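Chapter 4
Buying for the Discount Clothing Store

4.1 Introduction

In the previous chapter we looked at how a clothing brand plans its season and why a part of each season remains unsold. In this chapter we change the side of the table. We look at the same goods through the eyes of the person who buys them for a discount store, and we ask how she decides what to take, how much of it, and at what price.

The discount store has an easy look from outside. The customer sees full racks, a red price next to a black one, and sizes in a mixed order. It is tempting to think that the store only takes what the brands want to get rid of. A store which works in this way will soon have a stockroom full of yellow trousers in size XS. Good buying for a discount store needs at least the same knowledge as buying for a normal store, and in some points more, for the buyer can not order again what sells well.

After this chapter you should be able to name the main sources of discount stock, read a lot list, calculate a landed unit cost, and explain what is meant by a broken size run.

4.2 Where the stock comes from

There are several ways for a garment to reach the discount store. The oldest one is the end-of-season lot. A brand or a shop has goods left in August, the autumn coats are already coming in, and the summer shirts must leave the shelves. These goods are in good condition and they have their original labels, but the sizes are often not complete.

The second source is the canceled order. A retailer orders a style, the factory sews it, and then the retailer steps back. Canceled orders are attractive since the size run is usually full. They are also rare, and the buyer must decide fast, sometimes in one afternoon.

The third source is customer returns, mostly from online shops. Return lots are cheap for a good reason. Each piece must be opened, looked at, folded again and often given a new bag. A buyer who forgets the cost of this work will believe she has made a bargain when she has not.

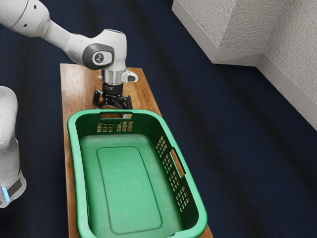 A fourth source has grown in recent years, and it is the garment made specially for the outlet. It carries the name of the brand, but it was never hanging in the main shop. The fabric may be lighter and the pattern simpler. There is nothing wrong with selling such goods, as long as the price tag does not compare them with a full price which no customer was ever asked to pay. We come back to this question in section 4.7.

4.3 Reading a lot list

A lot list is the document that a seller sends to possible buyers. It shows the style numbers, colors, sizes, quantities and the original retail prices. New buyers tend to look first at the last column. This is understandable – a high retail price promises a high margin – but experienced buyers begin with the sizes.

Let us take a case that will go with us through the chapter. Stulton is a chain of discount stores for ladies and men. Its buyer receives a list from Sadska, a maker of casual jackets and knitwear. The lot has 1,516 pieces in 24 styles. The seller wants to sell it in one part, with no picking of single styles.

The buyer sorts the list by size and finds that the small sizes and the very large ones make up most of the jackets, with hardly any in the middle. This is a broken size run. It does not mean that the lot is bad. It means that the jackets will sell slower than the knitwear, where the sizes are spread evenly, and the price offered must reflect this.

She then looks at the colors. Two styles, both cardigans, come only in a light orange which was in fashion for one spring. She counts these pieces at half of their value when she prepares her offer.

4.4 The landed unit cost

The price per piece on the lot list is never the real price. To it we must add transport, customs duty where it applies, sorting, new labels, hangers and the rent of the storage space. The sum, divided by the number of pieces that can really be sold, is the landed unit cost.

Pay attention to the words "can really be sold". Suppose that after sorting, 107 pieces of the Sadska lot are found with broken zippers or stains. These pieces were paid for and they were transported, so their cost must be carried by the others. Many beginners divide by the full quantity, and their margin on paper is then better than the margin in the cash register.

Before you continue to section 4.5, take the cost table at the end of this chapter and calculate the landed unit cost for the Sadska lot, first with the full quantity and then without the damaged pieces. Keep both results, as you will need them when we compare this lot with the offer from Vusine.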